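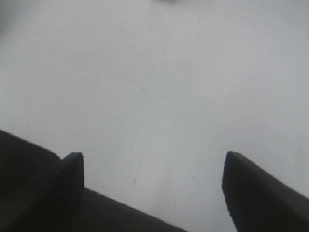
The packing bench question from Thursday's call, since I said I would write it up for the list. We have had the arm on the second bench at Norwood long enough for people to have opinions, and most of them are about the bench, and who looks after it. When a person packed there, they wiped it down and reported damage without being asked. The top now has a thin dark scratch and a patch of fine marks that cross each other, the sort of thing that shows up on a pale surface with the fingers open and nothing between them. I can't say when any of it got there, and there is no line on the shift sheet for it. I would like one added.

On staffing, no one on the packing side has lost hours. Two people moved to checking and relabeling, and both went through the Kaltar training first. What has changed is the kind of day they have. Packing was steady work and you could talk while doing it. Checking comes in bursts, and in between you are waiting for the arm to finish a tray. One of them likes it. The other has asked to go back to hand packing for part of the week, and I think we should say yes.

Blagoje Vukčević wrote on 2022-05-07:
> Harju ran the same setup on the small parts line before we did.
> Their order was 2000 pieces, split into trays of 20, and 374 had
> to be picked again by hand. Management there counted that as a
> good result. The people doing the repicking were not asked.
>
> My question for Norwood is who gets called when it stops. At
> Harju it was whoever stood closest, and that person's own work
> waited. Is that in anyone's job description on your side?

No, it is not. At present it falls to the checker, who can clear a stop and restart, but can't change any settings. For those we call Dulau, and they answer on weekdays only. The Saturday shift has been switching the arm off and packing by hand when that happens – fine so far, but the Saturday target was set with the arm running.

I want three things written down before July: who clears stops, what happens to the target when the arm is off, and who inspects the bench. If Harju has wording for any of these, please send it, even if it is a draft.

Kerttu Savolainen
Norwood, packing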